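Siltthorpe Wildlife Care Center
Frequently Asked Questions: Found, Injured and Orphaned Animals

The following answers cover the questions most often received by the Center's telephone line and front desk. Callers with an animal in immediate danger should telephone before reading further.

What should I do if I find a baby bird on the ground?

Look first at its feathers. A bird that is mostly feathered, with a short tail, is a fledgling and is usually being fed by its parents nearby. Keep pets and children away and leave it where it is. A bird with bare skin or closed eyes is a nestling and may be returned to the nest by hand if the nest can be reached safely. The parents will not reject it on account of human scent.

How should an injured animal be contained?

Use a cardboard box with a lid, lined with a plain cotton cloth. Avoid terry towels, as claws catch in the loops. Place the box in a dark, quiet room away from televisions and household pets. Do not open the box to check on the animal, and do not keep it in a wire cage.

May I give it food or water?

No. Bread and cow's milk are harmful to most wild species, and water dripped into the beak or mouth can enter the lungs. Staff will begin fluids after the admission examination.

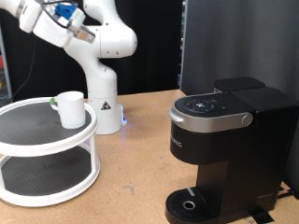 Exceptions are made only when a rehabilitator gives specific instructions by telephone, for example when a storm has closed the roads and transport must wait until morning.

Which animals does the Center accept?

The Center accepts native songbirds, waterfowl, raptors, rabbits, squirrels, opossums and turtles. It does not accept adult deer, domestic pigeons or escaped pets. Bats, skunks, foxes and raccoons are handled under separate rules – please do not touch them, and call for instructions. Any person who has been bitten or scratched should wash the wound and contact a physician promptly.

When can animals be brought in?

Admissions are open daily from 8 a.m. to 6 p.m. The entrance is on Jilberg Road, behind the feed store. Animals must not be left outside the door after closing.

Is there a charge?

There is no charge for admission. The average songbird costs the Center 60 dollars to raise to release, and a hawk with a wing fracture may cost 400 dollars or more. Donations are welcome at the desk.

Can I find out what happened to the animal I brought in?

Yes. Each finder receives a case number at admission. Please allow 11 days before asking for an update, and send the number by email to Larasati Sumampouw, Admissions Coordinator. Visits to patients are not permitted under the Center's license.

Where are recovered animals released?

Adults are returned to the place where they were found whenever that place is safe, so an exact location on the intake form is important. Orphans raised at the Center are generally released at the Irnik Marsh tract, which covers 194 acres and is closed to hunting.

How do I become a transport driver?

Drivers must be at least 18 and have a valid license. Orientation is led by Bayu Manurung and is not held in July, when the nursery is at its fullest. Application forms are available at the front desk.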